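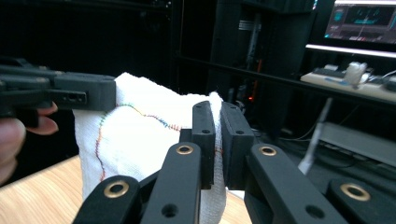

The inn at Makori sent its linen out twice a week, and every piece came back with a count sheet. The new clerk checked the sheet against the shelf: 500 hand towels, 900 napkins. Most were plain. One towel was white terry with a zigzag of orange, green, blue and red thread wandering over it, and it had no line on the sheet. She folded it in thirds and placed it on the discard pile.

On Thu 18 November it was back on the shelf, between two plain ones. The count still read 500. She counted again by hand and got the same figure — the stitched towel included.

She telephoned the laundry at Lidura. The foreman read from his own ledger. Stitched towel, one, room 2. Wash warm, no bleach, return to room. The entry was repeated on every page he had.

Room 2 had been closed since the pipes were changed. She took the key, carried the towel up and hung it over the rail by the basin. Then she ruled a new line at the bottom of the sheet and wrote a 1 beside it.

Dumard Stories | Contact | © Dumard Stories | Back to top

Comments (2)

kater_reads
I worked in hotel linen. The sheets are always wrong and you always sign them.

pinhem
So who was using the room? I want a second part.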